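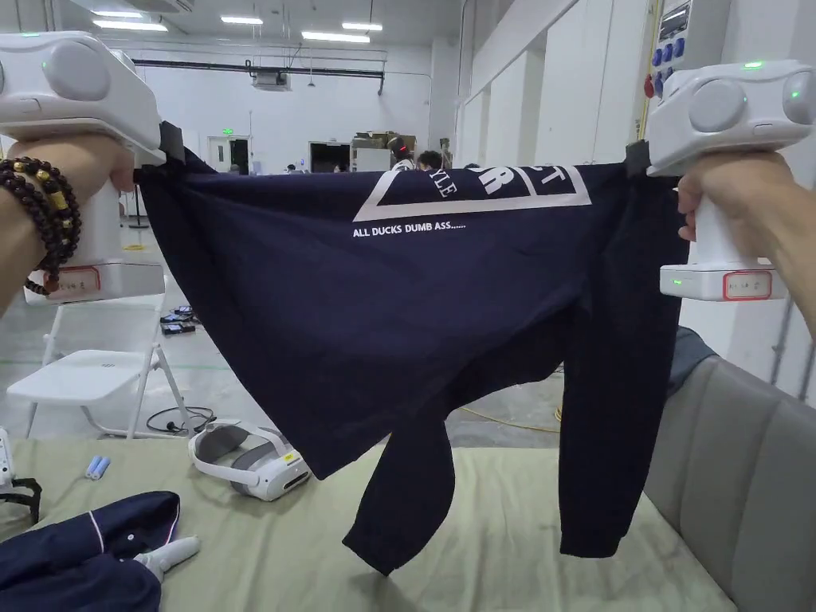

By Llinos Owen and Malathi Varma
Last updated April 1, 2018

Skurnis: patient handouts for self-injected medicines

Skurnis is a collection of plain-language handouts for people who give themselves injections at home. This page covers what is in the collection, how the files are laid out, and what you should check before you reuse any of it.

Contents

The collection holds 1000 handout passages. Each passage is a short piece of text on one topic, such as storing a pen, choosing an injection site, or what to do about a missed dose. Passages were written from scratch for this project. No text was copied from package inserts, and no passage names a commercial product. Medicines are referred to by type, for example "daily injection, pen" or "weekly injection, prefilled syringe".

There are two folders:

handouts/ has the passages, one text file each
tables/ has the topic list and the review log

File layout

Every handout file starts with a short header, then a blank line, then the text. The header fields are:

id: a unique code, never reused
topic: one entry from the topic list
device: pen, vial, syringe, or any
level: easy or standard
status: draft, reviewed, or withdrawn

Text is UTF-8 with Unix line endings. Doses are left blank and marked DOSE in capitals. Phone numbers are marked PHONE. Replace both before you print anything for a patient. A script that looks for leftover markers is in the main folder and is called check_blanks.

How the text was written

Malathi wrote the first drafts of the storage, travel and sharps disposal topics. Llinos wrote the rest. Each passage was then read by two reviewers, who marked anything that was unclear or that they thought was wrong. Disagreements are kept in the review log with the final wording next to them. If you want to know why we say "swab" in one place and "wipe" in another, the log will tell you, although a few of those are just leftovers we haven't cleaned up.

Reading level was checked with the Plonix tool using its default settings. Passages marked easy had to pass as sixth grade or lower. Standard passages had no fixed limit.

Suggested uses

The handouts can be used as a starting point for clinic leaflets, for testing readability software, or for training staff who write patient materials. Apaza has used an earlier version as practice text for new writers.

The collection should not be used to answer a patient's question directly. It does not contain dosing advice and has not been checked against any one product. Patients should follow the instructions that came with their medicine and ask their pharmacist or nurse if something does not match.

Known problems

Travel passages assume air travel within the United States.
The vial topics are thin, and mixing powder with liquid is covered only in the standard level.
Some easy passages still use "subcutaneous" without saying that it means under the skin.
Withdrawn files stay in the folder so that old ids still resolve. Filter on status before you count or sample.

Changes

Version 2 adds the status field and drops the old Husier codes, which did not line up with the topic list. The next update is planned for May and will fix the wording of the missed dose passages.

Corrections

Send corrections to either author with the passage id and the sentence you would change. Please send one passage per message.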